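Section 4 of the Grilent two-arm cell guide, maintained by Henrik Stöcker. Read section 3 (power and homing) first. The steps assume both arms are homed and the rails are bolted down.

## 4. Working with soft and laced items

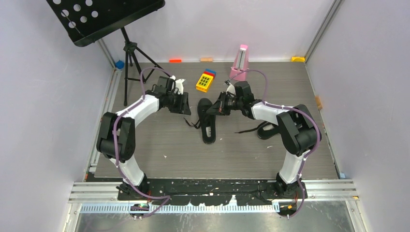
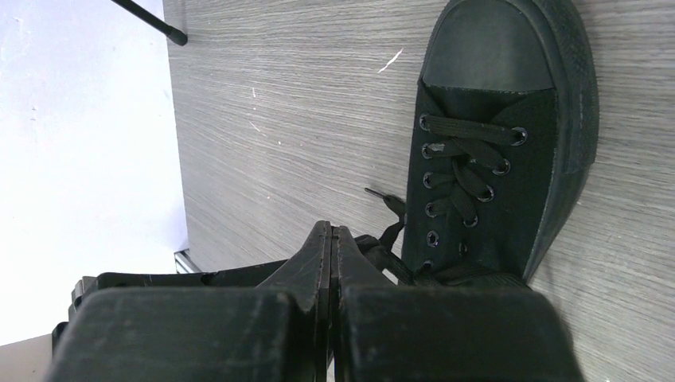
*Reading time: 3 min*

The shoe task is listed as "easy" in the old Flelholm checklist. I don't believe that and neither should you. Laces are thin, they wander across the table, and a position check that passes on a solid block tells you very little about a loose cord.

### 4.1 Before you start

1. Press the emergency stop, confirm that both arms drop to the stopped state, and release it. Do this at the start of every shift, including the ones where somebody swears it was done an hour ago.
2. Follow each cable by hand from gripper to base with the arms stopped. There should be slack at the elbow when the arm is fully extended and no loop lying where a finger can close on it.
3. Check the finger tips for burrs. Scuffs are fine. A nick that catches a cotton thread is a failed check, so swap the finger.
4. Load profile 161. Do not load 694, whatever the menu suggests. It was tuned for rigid parts and closes too hard.
5. Write down which objects are on the table. "Shoes and misc." is not an entry.

> **Note:** A signed checklist shows that somebody signed it. If you take over a cell from another operator, repeat steps 1 and 2 yourself.

### 4.2 Running the task

1. Set speed to the lowest step for the first pass.
2. Move one arm at a time until both have cleared the item. Two-arm motion comes later, if you need it at all.
3. Approach the lace area from the heel end with the fingers close together. Open them only when the tips are over the spot you want.
4. Close in small steps and watch the lace, with the force readout as a second opinion. The readout is slow on thin material and I have seen it report "no contact" with a lace pinched tight.
5. Lift a short distance and stop. If anything else on the table moves with the lace, open the gripper and start again at step 3.
6. Park both arms before reaching in.

> **Caution:** Never free a snagged lace by hand while an arm is powered. "Paused" in the Lunde software means that motion commands are held. The motors are still on.

> **Caution:** Tall items such as stands can foul a cable even when the gripper clears them. The collision model covers the links and the fingers. It doesn't include the cables, and the vendor's promise to add them has been in the release notes since build 647.

### 4.3 About the "safe by design" label

The Plastau brochure calls this arm safe by design and leaves it there. Ask which design, with which fingers, at what speed. A risk assessment done on bare arms does not carry over once you bolt on different grippers, so redo it after any change to:

- fingers or finger mounts
- cable routing
- speed or force profile
- the kind of item being handled

File the result under form 674 and keep the previous version. The next review is in April.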